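Part-time craft room assistant wanted - Butine Fabric & Craft, Dollimmont

Posted by Dymphna Gallagher

We need one more pair of hands for the fall. Shop is busy, the class room is busier, and our last assistant has gone back to school full time (good luck, we miss you already).

Hours are 20 a week, mostly afternoons, with the odd evening class that wraps up by 8:30 pm. Start in September, sooner if you can.

What you'd be doing:
Cutting fabric to order and ringing it up
Setting up and clearing the tables for classes
Making sample pieces and wall displays
Kits. Lots of kits. We packed 533 last fall and expect about 1,000 this time round
Sweeping. There is always thread on the floor
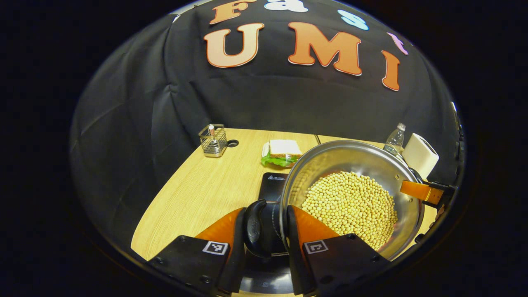 Felt letters on black cloth, orange with a paler face.

What we're looking for:
Steady with scissors and a rotary cutter. Can thread a sewing machine without calling for help. Okay with kids, our youngest class starts at age 11 and they talk the whole time. Able to lift a bolt of canvas. Retail experience is nice but we can teach you the register in a morning.

You don't need to be a great sewer. You do need to be on time - the 3:30 class shows up at 3:15 and wants in.

Pay is hourly, talk to us about the rate, it depends on experiance. Staff discount on everything except machines. Free parking behind the building, next to the Prisemance bakery. Paid training for the first two weeks, mostly with Fiachra Scanlon who runs the class room and will be your supervisor.

To apply: drop off a resume at the counter or email it through the contact page on this site. Put CRAFT ROOM in the subject line or it will get lost in with the fabric orders. Add a photo or two of something you made, any size, any material. No cover letter neccessary, a few lines about when you're free is plenty.

Interviews in the shop, short ones, before we open at 10 am. Please don't call during class hours.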